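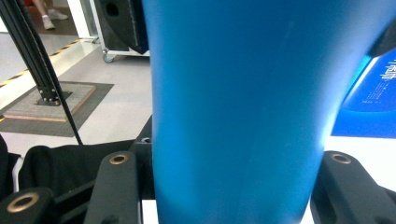
I am repainting a steel tool cabinet and need the new doors to match the old body. The store scanned a door with a handheld reader and sold me Heitmann 3170, satin. On the door it dries too light. I then tried reading other things to see how far the readings move. On a curved matte blue cup, the side with the pale vertical highlight gave a lighter result than the left side, where the blue is deeper and more even. Gloss level seems to matter too. Is the reader at fault, or the paint, or the way I hold it? The cabinet is from Drindiseck and they no longer list the color.

posted by trenine_shop, 7 Aug 2018

Rainer Reinholz
Curved surfaces give bad readings on most handheld units. The aperture has to sit flat. If it does not, room light leaks in at the edge and the reading comes out lighter than the surface. Use a flat area larger than the aperture, take several readings in different spots, and average them. 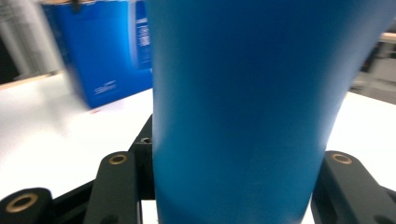

Clean the panel first. Wax and hand oil change the sheen, and the reader does not separate sheen from color very well. Dish soap, clean water, dry cloth, then wait 10 minutes. Do not sand the spot with anything coarser than 2000 grit or you will be reading the scratches.

Also check the sheen. Satin paint next to a flat powder coat will look lighter at a low angle even when the pigment is identical. Ask for the same formula in flat and brush out a test card. Let it dry overnight before you compare. Hold the card in the same plane as the door, and look at it in daylight and again under the lamps in the shop. 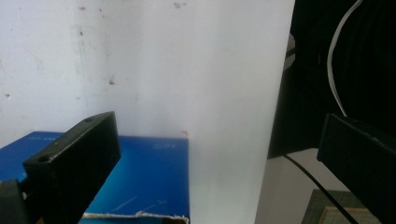 Matte black, with a little light along one upper rim.

Black is the easiest place to see the effect. Tilt a flat black part toward a window and it goes gray.

rinier294
just paint the whole cabinet, body and doors. then it matches

Rainer Reinholz
That works if the body is sound. Scuff it, degrease it, and prime any bare steel. It is more paint, but there is no match to get wrong.

trenine_shop
Flat version of 3170 is much closer. The left door is still slightly off near the hinge, where the old coat has faded. I will leave it.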